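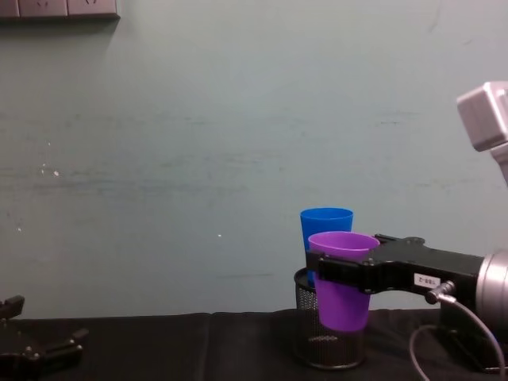 Purple cup, blue cup, mesh holder. Back room, Jullville.

About Cluvance

We sell cups. Plastic ones, in colors, plus the things you keep them in: mesh holders, trays, racks, a drying mat that took us far too long to get right. Mostly to schools, day cares, church kitchens, summer camps. Also to people at home who are sick of a cabinet full of cups that don't match and fall out when you open the door.

Small shop. 6 of us, one long building, one phone line. If it rings a while we're packing, let it ring.

How it started

Gülizar Aksoy ran the lunch room at a grade school for 16 years. Every day the same problem: whose cup is this. Names in marker, names wash off. Stickers, stickers peel. So she went to one color per table. Purple table, blue table, and so on down the room. Cups went back in a holder on the same table after they were washed. Kids got it by the second day. Other schools asked where she bought the stuff and the answer was five different stores, so she started buying in bulk and selling it on from her garage.

First real order was 2,000 cups for a camp, all one color, in August, needed by that Friday. They got there. The garage was never the same and we moved out of it that winter.

What we carry

Cups. Two shapes. The Putus is the tapered one, wide at the rim, narrows going down, so it drops into a holder and pulls back out without a fight. The straight one is called the straight one. We had a name for it and forgot to put it on the boxes.

Holders. Black wire mesh, round, solid base. Yes people use them for pencils, fine by us, the art teachers buy more of them than the kitchens do. Size matters here, so measure your cups across before you order. Bigger cups will stand up above the rim.

Trays and racks. See the price list. The tall rack is out of stock untill the new feet come in.

Table cloths. Black only right now. We started using them on our own tables so we could see the cups better when sorting, customers visiting asked for them, now they're on the list.

How we do things

Everything gets looked at before it goes in a box. Rims first, run a finger round, any rough spot and it's out. Then the base. Then does it go in the holder and come out again. Returns come back through the same table.

Colors are packed separate. If you order purple and blue you get a purple bag and a blue bag, not a mix. Tell us if you want them mixed, some people do.

Seconds (scuffs, color a bit off) go in the bin by the front door, cheap, pickup only.

Where to find us

Jullville, the Çetinkaya building, side entrance. The front door on the map is the upholstery people and they are very nice about it but please use the side. Parking behind. Loading dock is shared so call ahead if you're bringing a truck.

Open Monday to Friday. Open house is 27 Oct 2018, come see the sorting tables, seconds bin will be full, coffee on. Bring a cup from home if you want to try it in a holder, best way to get the size right.

Ordering

Email or phone. The web form works but it drops the notes field sometimes, so if you typed somthing important there, call and check. Minimum order for schools is 2 bags, any colors. No minimum if you pick up.

We don't print logos. We tried it. Ask Gülizar if you have an hour.

Samples are free for schools and day cares, one cup and one holder, just send the address and who to mark it for. Price list goes out with the sample.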